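Visit to the Karnico stone yard and showrooms

Posted November 1, 2018

Our kitchen group has been meaning to see Karnico since June, when two of us were getting prices for worktops and kept being sent there. The yard is at the far end of the trading estate, past the tyre place, and the sign is small. Park on the left, as the right-hand side is kept clear for lorries.

We were met at the gate by Cyril Cropper, who runs the yard and took us round for most of the morning. He began outside with the slabs. They stand on edge in long steel racks under a roof with open sides, and each has a number chalked on the end. There were 733 in stock that morning according to the sheet in the office. Most are granite and limestone. The marble is kept at the back, out of the weather, and takes up less room than I had expected.

Cyril wetted a few slabs with a hose to show how the colour changes. A grey one that I would have walked past went nearly green. He said people should always ask to see a slab wet and dry before they put money down, and should choose the slab itself and not a sample square. Two pieces with the same name can look quite different, especially where the veins are strong.

From there we went into the cutting shed. Ear defenders are handed out at the door and you need them. The main saw runs with water over the blade and the floor is wet throughout, so wear proper shoes. A man was cutting the sink opening in a pale worktop for a house in the next town. It took longer than I thought it would, mainly because of the measuring. The corners are left rounded, as a sharp inside corner is where a crack is likely to start.

Polishing is done in the next bay, partly by machine and partly by hand. Norbert Győri does the edges. He had four or five short lengths out on a bench, and let us run our fingers along them to feel the difference between a honed edge and a polished one. I preferred the honed. He told us it hides fingerprints better, but marks from lemon and vinegar get into marble whichever finish you have, and he would put granite next to a cooker in his own house.

After tea we crossed the yard to the showrooms. The ground floor is laid out as kitchens and is much what you would see anywhere. Upstairs is more useful, with tables and tops set out in ordinary rooms so that you can see the stone at the size you would live with. The marble I liked best was up there, in the room with the television on the wall.

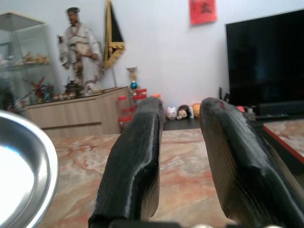
Cream marble with pinkish-orange and light brown veining, upstairs showroom.

I had not thought of having anything so warm in colour. The veins go across in uneven diagonal swirls, and against a plain white wall the stone does all the work. A second top in the same cream and pink has a red edge, and we were divided about that. I thought it too much for a small room. Others in the group said it was the only thing they would have taken home.

Prices are given on a card in each room. The dearest table we saw was £2,572, in a stone they sell as Talavera, and that included delivery but not carrying it up stairs. Offcuts are the bargain. They are stacked behind the office and sold by the piece, and one of our party bought a length for a pastry board for very little. Bring a blanket to wrap it in.

A few practical points. The whole visit took us around 3 hours, tea included. Groups need to ring ahead, but single visitors can look at the showrooms whenever the yard is open. The stairs to the upper rooms are steep and there is no lift. The toilets are by the office. Sealant and cleaning products are sold at the counter, and Norbert suggested the one called Rivitz for marble, used sparingly and wiped off with a dry cloth.

We had lunch afterwards at the garden centre on the main road. The soup was fine, the parking less so. Anyone who wants the Karnico price list can have a copy from me at the next meeting.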